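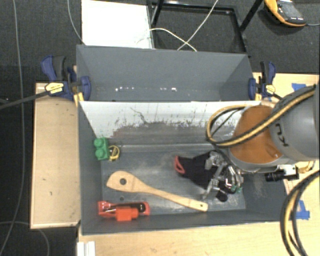 The sorting arm at the Rullon open day, with its gripper down in the front bin beside a wooden spatula.

Rullon opens its doors, and I lose an afternoon to a grey bin

6 October in my diary had "dentist, ring back" written on it and nothing else, so when the flyer for the Rullon open day came through the office door I was already halfway into my coat. I've driven past that building on the Nodton road for years and only ever known it as the place with the awkward turning. Turns out they've been teaching robots to pick things up in there!

There was a queue when I arrived, mostly families, plus a coach party from Wamach who had clearly been told there would be lunch (there was soup, and it went quickly). Rullon had set aside 200 places on a booking list and then let people in off the street as well, which made the corridor a bit of a squeeze. I got a sticker with my name spelt wrong and was sent off with the second group.

The first room was talks and posters. I'll be fair and say the posters were good, but I had a small boy's elbow in my ribs the whole time and I can't tell you much about them. What everybody wanted was the room at the back, where the arms were working.

If you were expecting gleaming white floors, so was I. It's a proper workroom. The bins are scuffed and scratched, there's blue tape stuck here and there, cables run across the carpet, and clamps hold things where they need to be held. I liked it far more than I would have liked a showroom. It smelled of coffee and warm dust, same as my dad's shed.

The job on show was moving odds and ends between two grey bins set back to back. And they really are odds and ends. When I got to the front there was a wooden spatula with a hole through its head, a green toy brick, a little yellow and black thing I never did identify, something red-orange that looked like a tool, and a crumpled black fabric item with a coral-red edge that I took for a glove. The gripper was right down over the black fabric, one long metal finger angled across it, and our whole group had gone quiet.

Aníbal Correia was looking after our lot. He has been at Rullon since the days when they rented one room over a tyre shop in Torres, and he talks very fast, with his hands going all the time. I asked him why they'd gone for kitchen tools and toys. "Because that's what's in people's drawers," he said. "If we only gave it neat boxes it would get very good at neat boxes." Then he asked me what was in my kitchen drawer and I had to admit to two tape measures and a takeaway menu from a place that shut.

Soft things are the worst, according to him. A block has sides, and you can go at it more or less the same way every time. Cloth folds up, slides about, and is a different shape each time you put it down. He said they'd had one very bad fortnight with a tea towel and wouldn't go into it any further.

They keep a running tally on a whiteboard by the door, and I copied it down while I was waiting for my turn to stand near the front. In the last full month the team had logged 2,630 tries at a pick, and 1,232 of those had the word "soft" next to them. A lady from the Wamach coach wanted to know how many had gone wrong. Aníbal laughed and said that was on a different whiteboard, upstairs. She didn't let it go, I'm pleased to report, and he did end up telling her that fabric still fails a good deal more often than the hard objects do, and that he'd be embarrassed to give her a figure before they'd checked it properly.

After that we were allowed to choose what went in next, from a big plastic crate of donated bits. Chaos, obviously. One girl wanted her own hair bobble to go in and her mum said no, and then her mum said oh go on then. I picked a wooden spoon because I am a coward. A man behind me picked a sock and got a round of applause.

I also had ten minutes with Aarne Suominen, who runs the workshop side and is as slow and careful a talker as Aníbal is quick. He builds and mends the grippers. I told him I'd assumed the clever part was all in the computer, and he gave me a look I last got from my woodwork teacher. "A finger that bends wrong will make any computer look stupid," he said. He wanted me to look at the joints up close, so I did, and there's an awful lot going on in there: jointed linkages and shiny surfaces, and all of it having to sit just above a little black camera and its bracket. The cables bother him most. They have to be long enough for the arm to reach and short enough not to snag, and he says every arrangement he has tried makes somebody else in the building unhappy.

I asked about jobs, since I knew I'd get letters if I didn't. Rullon has 53 people on the books at the moment and says it wants to take on more in Nodton next year, mainly technicians, and that you don't need a degree for all of the posts. Aarne started out repairing knitting machines. Whether the firms who end up buying the finished kit will need fewer packers is another matter, and I put that to him as well. He said it was a fair thing to worry about and that he couldn't speak for the customers. I'd have liked a bit more than that, but I'd sooner have that answer than a slogan.

A few grumbles, while I'm here. The signs to the loos led me into a stationery cupboard. The back room gets very warm with a crowd in it, and anyone who can't stand for long would have struggled, as the only chairs were in the talks. And parking, well, it's the Nodton road — you know what it's like. I mentioned all three on the feedback card and so did half the queue, by the look of it.

My favourite bit was right at the end. Most people had drifted off towards the cake, and a couple of us hung back to watch one more go. You find yourself leaning. The arm comes in over the side, the fingers go down, and you lean with it, as if that would help. The lady from the Wamach coach had both hands up in front of her doing the pinching for it. I missed the cake completely.

Rullon hopes to hold another open day in the spring, with a longer slot in the back room and smaller groups. Booking will be through the front desk, and they'd be glad of more donations for the crate: clean, nothing sharp, nothing you want back. I've got two tape measures ready to go.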